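3.2 Soft frames, hard seats, and what we mean by "furniture"

I should say up front that I came into this part of the study thinking it would be the easy one. We had sorted the household pieces at our Stenness site into two piles – things that keep their shape when you pick them up, and things that don't – and I figured the split would take an afternoon. It took most of December. The trouble is that a lot of what people keep at home sits somewhere in between, and the in-between pieces are the ones I find most interesting to write about.

Take padded frames. A square made of padded tubes with cloth across the middle has a shape you can name, so on paper it belongs with the rigid pieces. Then you press on one side and the cloth bunches, a corner rolls, and the whole thing sits at an angle you didn't ask for. I ended up giving these pieces their own class, which we call "loose-square" in the tables (not my best name, but it stuck!).

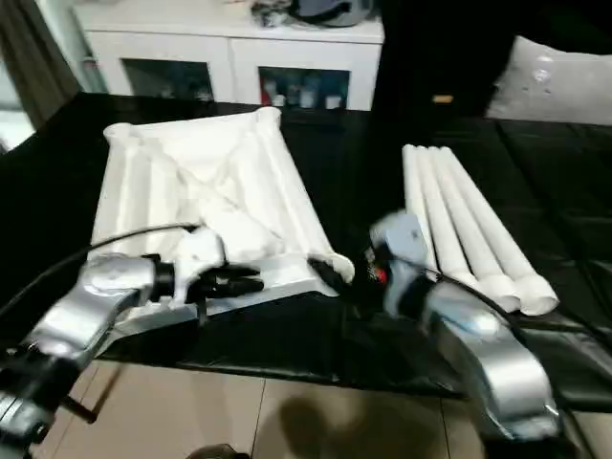
The Avesby survey, which we borrowed our first checklist from, has no such class. It asks whether an item is "firm" or "soft" and leaves it there, and I spent a long time trying to make that work before giving up. Of the 108 items on our list, the ones that caused arguments were nearly all cloth over some kind of edge: laundry hampers, pop-up bins, seat covers, play tunnels. I'd put a hamper down as firm on one day and soft the next, depending on whether I had just been lifting it or folding it. So we changed the question. We now ask what the piece does when you hold it by one corner, and that got the two raters at Tumard agreeing far more often than before.

Figure 4. Handling the household pieces: a plastic stool, upside down. 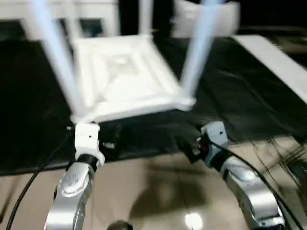
Small seats were supposed to be our control group, the boring pieces that would sit quietly at the firm end of the scale. For the most part they did. What I hadn't planned for was how much the underside matters. Most of us only ever see the top of a stool, and our first sheet had no place to write down anything else. Turn one over like the white one in Figure 4, though, and there's a raised rim with square steps set into the plastic, one inside the next, plus four legs now pointing at the ceiling. I added a column for the underside after that, and another for which part of a piece comes nearest to you when it's flipped.

Both columns are in the version of the sheet we sent to Tannous on January 14, 2022, along with the "loose-square" class and the corner question. Scores for the firm pieces barely moved. The hampers are still a mess, and I come back to them in Section 3.3.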